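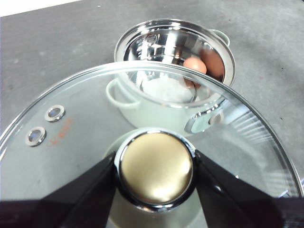
Lurkdale to Return for Fifth Season with Longer Episodes and New Evening Slot

December 1, 2023

Print | E-mail

The Kincaid Television Society is pleased to inform members that the daytime serial "Lurkdale" has been renewed for a fifth season. The production company, Billow, confirmed the order this week, together with a number of changes to the format and to the broadcast schedule that will affect viewers in all regions.

Episodes in the new season will run a full hour, including breaks, in place of the current half hour. The program will leave its early afternoon slot and move to early evening, Monday through Thursday. The Friday episode will be discontinued. Members who record the program automatically should check their settings before the season opens, as most recorders will treat the new slot as a separate listing.

The fourth season continues in its present form until the holiday break. In the closing weeks, the dispute over the Grenex refinery is expected to reach the town council, where the future of the harbor land will be put to a vote. Viewers will recall that the sale was halted in July, when the original deed was found in the boathouse with a second signature. Billow has stated that the owner of that signature will be revealed before the break, and that the character in question has appeared on screen in each of the four seasons to date.

The hospital storyline will also be settled. The night nurse, suspended after the mix-up with the blood samples, is to appear before a review board in a two-part episode set almost entirely in one room. The wedding at the lighthouse, postponed twice, has been placed in the final week. The company has declined to say whether it will go ahead.

The fifth season opens several months later in the life of the town. Grenex has either left or been renamed, depending on the outcome of the vote, and a ferry service has brought new residents to the north shore. A family of innkeepers will join the regular cast of characters. The diner, the newspaper office and the clinic will remain as standing sets, while the high school will be seen less often now that the younger characters have graduated.

Results of the Member Survey

The renewal follows a period in which the Society made its members' views known to the company. A total of 2371 members returned the summer survey, the largest response since the survey was introduced. Of these, 1868 supported a further season. Members were also asked about the length of episodes, and 844 favored the hour format. Opinion on this point was divided, and the written comments showed that many longtime viewers value the half hour as something that fits into a lunch break. The Society passed these comments to Billow in full.

The most frequent request concerned the treatment of departing characters. Members objected to the practice of sending a character upstairs, or to a relative's house in another state, with no later mention. The company has replied that two such characters will be accounted for in the opening weeks of the new season — one by letter and one in person. It did not say which.

A smaller group of members asked for the return of the original theme music, replaced at the start of the third season by a shorter arrangement. With the longer episodes there will be room for the full opening titles, and the earlier recording will be used again on Mondays.

Viewing and Archive Arrangements

Past episodes remain available to members through the Society's viewing room in Kincaid, by appointment. The first and second seasons are complete. The third season lacks a small number of episodes that were preempted in this region and never rescheduled; copies have been requested from the company. Members who hold home recordings of the missing episodes are invited to contact the archive desk before sending any material. Tapes sent without prior notice cannot be returned.

The printed episode guide will be brought up to date once the fourth season has ended. It will include short summaries, a family tree for each of the principal households and a revised map of the town, in which the position of the refinery road has been corrected. Members in good standing will receive one copy by mail. Additional copies may be ordered with the form enclosed in the winter mailing.

A date for the first episode of the new season has not been set. It will be announced in this newsletter as soon as the Society receives it in writing.

Print | E-mail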